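挂锁是怎么锁住东西的

小学生科学角 · 身边的小机械
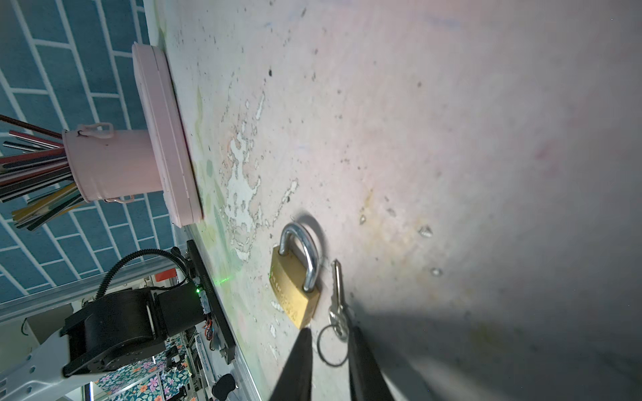 挂锁为什么一定要用对钥匙才能打开?

因为锁的肚子里有一排小小的销子，只有齿形正好的钥匙才能把它们推到合适的高度。高度都对了，里面的圆芯才转得动，锁才会开。

下面我们一步一步来看。

先认识几个名字

挂锁是一种可以拿在手里、走到哪里带到哪里的锁。门锁装在门上，拆下来很麻烦。挂锁不用安装，挂上去按一下就能用，取下来可以放进口袋。

挂锁外面能看到的部分不多。

锁体：方方的那一块，是锁的身体。重要的零件都藏在里面。很多锁体是用黄铜做的，所以看起来是金黄色的。

锁梁：弯弯的那一根，形状像字母U倒过来。有的地方叫它锁钩。它穿过柜子上的小环，再扣回锁体里。

钥匙孔：多数挂锁的钥匙孔在锁体底部，就是和锁梁相反的那一面。

钥匙也有自己的部分。用手捏的那一头叫钥匙柄，柄上常有一个洞，可以穿钥匙圈。伸进锁里的那一段叫钥匙杆，杆的一边有高高低低的缺口，叫齿。

钥匙圈也值得看一看。常见的那种是把一根金属丝绕成两层，末端有一道缝。把缝撬开一点，让钥匙的洞套进去，再顺着推一圈，钥匙就挂好了。金属丝有弹力，会自己合拢，所以钥匙不容易掉。指甲软的小朋友可以请大人帮忙撬。

锁的肚子里有什么

如果能把一把普通的挂锁从中间切开，会看到一个圆柱形的零件，叫锁芯。钥匙就是插进锁芯里的。钥匙转动的时候，锁芯跟着一起转。

锁芯上面有几个竖着的小孔，每个孔里装着两根短短的销子，一根在下，一根在上。最上面还有一个细小的弹簧，一直把销子往下压。

没有插钥匙的时候，弹簧把上面的销子压下来，销子的一半在锁芯里，一半在锁芯外面。它就像一根横插的门闩，把锁芯卡住了。这时候锁芯转不动。

插进钥匙以后，钥匙的齿从下面把销子一根一根顶起来。齿高的地方顶得多，齿低的地方顶得少。下面那些销子有长有短，长的要配低的齿，短的要配高的齿。钥匙对了，每一对销子的分界处都刚好停在锁芯的边缘上，排成一条整齐的线。这样就没有销子卡在中间，锁芯可以转了。

钥匙不对会怎么样呢？有的销子顶得太高，有的顶得不够高。只要有一根没有到位，锁芯就会被它卡住。所以用别人家的钥匙，有时候能插进去，却拧不动。

锁梁为什么会弹起来

锁芯转动以后，还有一件事要做，就是放开锁梁。

仔细看打开的锁梁，常常能在它的腿上找到一个小缺口。锁住的时候，锁体里有一个小零件卡在这个缺口里，把锁梁拉住，你怎么拽都拽不出来。锁芯一转，这个小零件就缩回去，离开缺口。许多挂锁的锁梁下面还有一根比较粗的弹簧，它把锁梁往上一推，“咔”的一声，锁就开了。

锁梁的两条腿一般不一样长。长的那条总是留在锁体里，短的那条会完全出来。短腿出来以后，锁梁可以转到旁边去，你就能把锁从环上取下来。

锁上的时候为什么不一定要用钥匙？这是因为那个卡住缺口的小零件有一面是斜的。把锁梁往下按，锁梁会沿着斜面把它推开，等缺口到了，它又弹回来卡住。也有一些挂锁必须用钥匙才能锁上，好处是不会不小心把钥匙锁在柜子里。

为什么锁体常用黄铜，锁梁常用钢

黄铜是铜和锌混合在一起的金属。它不像铁那样会生红色的锈，遇到潮湿的空气也比较耐用。黄铜又不太硬，工厂容易在上面打出小孔，把销子放进去。

锁梁要对付的是另一种情况。有人想弄坏锁，最容易下手的就是锁梁，所以它需要很硬。常见的做法是用钢来做，再在表面镀一层亮亮的金属，让它不容易生锈。

一把锁有多少种钥匙

假设一把锁里有5对销子，每个位置的齿可以有六种高度。第一个位置有六种选法，第二个位置也有六种，一直乘下去，六乘六乘六乘六乘六，一共是七千多种。工厂不会把每一种都用上，有的组合相邻的齿高低差得太多，钥匙插不顺，有的组合太简单，不够安全。剩下的仍然很多，所以你在商店里随手拿两把锁，钥匙一般不能互相打开。

有时候工厂也会故意做几把钥匙相同的锁。比如一个院子有三扇小门，主人想只带一把钥匙，就可以买这样的一套锁。

布雷尼夫代尔小学的故事

布雷尼夫代尔（Brenivdale）小学的储物间里有一排旧木柜，每个柜门上都挂着一把挂锁。管储物间的埃利亚斯·萨利巴（Elias Saliba）老师给每把钥匙都贴了号码。19号柜里放的是跳绳。

有一年9月开学，19号柜的锁打不开了。几个同学轮流用力拧，钥匙都有点弯了。萨利巴老师让大家停下来，把钥匙拿过来看。齿缝里塞满了灰和一点橡皮屑。他用旧牙刷把钥匙刷干净，又往钥匙孔里加了一点石墨粉，把钥匙慢慢插进拔出几次，锁就开了。那把有点弯的钥匙后来换成了新配的，旧的留在抽屉里，上课的时候拿给大家看。

怎样照顾一把挂锁

插钥匙要插到底，再转。没有插到底的时候，前面几根销子和齿对不上，硬拧会把钥匙拧弯。

拧不动就先停下来，看看钥匙有没有拿错，有没有插反。

锁不要放在有沙子、碎屑的地方。细小的颗粒进了钥匙孔，销子就不能顺畅地上下移动了。桌面上如果有掉下来的漆皮，先擦一擦再放锁。

钥匙孔发涩的时候，可以请大人加一点石墨粉。做菜用的油不合适，时间长了会变黏，还会粘住灰尘。

备用钥匙和平时用的钥匙要分开放。两把钥匙穿在同一个圈上，丢的时候就一起丢了。

动手试一试

你可以用一把挂锁和它的钥匙做下面的观察。先问过大人，别用正在锁东西的锁。

把锁打开，看看锁梁的两条腿，哪一条比较长？缺口在哪一条腿上，还是两条腿上都有？

把钥匙平放在纸上，用铅笔沿着边描一圈。再描一把别的钥匙，比一比两条线高低不同的地方。

把耳朵靠近锁，慢慢插入钥匙。你会听到很轻的“嗒嗒”声，那是销子滑过钥匙齿的声音。

把锁梁按下去，听听扣住时的声音，再用钥匙打开。转钥匙的时候，用手指轻轻摸着锁梁，感觉它是在哪一刻松开的。

小词典

锁芯：锁里面可以转动的圆柱，钥匙插在里面。

销子：锁芯小孔里的短金属棒，两根一对。

弹簧：压下去会弹回来的零件。挂锁里常有小弹簧和大弹簧两种。

石墨：铅笔芯里的主要材料之一，摸起来滑滑的，磨成粉可以让锁里的零件滑动得更顺。

镀层：盖在金属表面的一层很薄的别的金属。

下一篇：拉链的齿是怎么咬在一起的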